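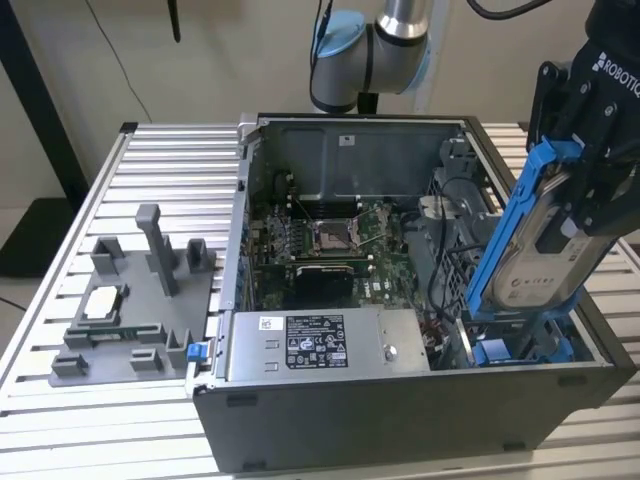
The drive in its blue carrier, at the bays. CPU and memory still waiting their turn.

May 26, 2021

Drive evening at the workshop. I had promised myself a short session and took sandwiches for a long one, so at least one of us was being realistic.

For anyone who has wandered in from the bread posts: I am teaching a robot arm to put a desktop computer together. The computer is a dark grey tower of no distinction, and it lies on the slotted table with its side off and its insides facing the ceiling like a patient who has read the consent form. The arm is called Orno. The tower is called Cillon. I name things when I am tired, and then the names go into the code and can't be got out again.

It takes me a few minutes to fit a drive by hand. Orno has been at it since December.

The trouble is the angle. If you lower the carrier flat, it meets the cage everywhere at once and stops dead, and the arm reports a contact force and sulks. So it now goes in tilted, nose down, and is supposed to level out once the front edge has found the slot. I wrote that last sentence in my notebook months ago with the word "simply" in it. I have since crossed out "simply".

Tonight's log, more or less in order:

First go, missed to the right. The table had been knocked. I checked it against the corner marks and it had moved by about the thickness of a fingernail, which is plenty. Re-taught the origin. Ate a sandwich.

Second go, good approach, then the wrist turned the long way round and took the cable with it. I hit the stop. There is a setting for this, and I had set it, in the other copy of the program.

Third go, the fingers closed too hard on the carrier and the plastic creaked. It is only a blue frame round the drive and it has some give in it, but I don't like that noise. Turned the grip force down. Then up a bit, after the carrier drooped.

Fourth go, very nearly. Front edge in, then it bound halfway and I backed it out slowly, holding my breath, as though that helped the motors.

Fifth go, in. It clicked! I made it do it again straight away to see whether it had been luck, and it had been luck. Still, one in 5 is better than the none in 5 I had last time, and I have drawn a graph of it. The graph has two points and is very encouraging.

The log file says the arm has now run 1,833 moves on this job, counting every twitch. I had a look at what I'd budgeted in the winter and the whole build, start to finish, was meant to be done by move 3,333. I have no memory of where that number came from. I suspect I liked the look of it.

The bundle of black cables next to the cage is my own fault. A sensible person would have tied them back properly before asking a machine to reach past them. I tucked them in with one hand while drinking tea with the other, and every failed run since has been blamed on software. Must buy ties. It has been on the list so long that the list has been copied out onto a new sheet twice.

The printed fixture is holding up, anyway. This is the third version. Version one was the right shape for a processor slightly smaller than any I own, and version two warped at one corner and rocked like a café table. This one sits flat against the side of the case and keeps everything where I left it, and I was pleased enough to stand and look at it for a while when I should have been fixing the wrist.

The processor is the step I am dreading. The socket is open with its lever up, and each time I lean over to look at the drive cage I catch sight of those pins and find something else to do. Memory first, I think. Memory only wants a firm push, and a firm push is the one thing Orno does without being asked.

Borrowed the good torque screwdriver from the Istidley cupboard and signed the sheet for it. Someone from the Ibarra bench had written "STILL WAITING" under my last entry, underlined. I returned it before I left, and then had to take it out again for the last screw, and signed twice.

Home late. Next time: cable ties, the right copy of the program, wrist limits, and more sandwiches. Also ask whether anyone minds if I tape a line on the floor round the table, so that people stop knocking it. It was probably me who knocked it.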